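May, workshop notes, 4.15 pm

Pauline Mottram rang about the Jalov tour. Hulme is definitely on, Velport still isn't signed, so I'm holding off on the second run of posters (and the T-shirts, sadly). Hulme holds 2000 standing and we've got 315 left to sell, which I'm chuffed with!

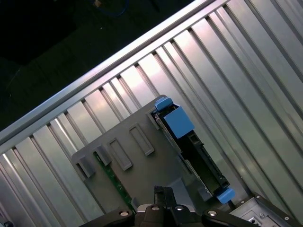
Support slot is six songs now, down from eight. Ran their set with the Bitatance monitor mix and it felt much better with the vocals up a touch. Hum on channel 6 again, swapped the lead, will try it tomorrow. Still need to ask Pauline who's got the guest list.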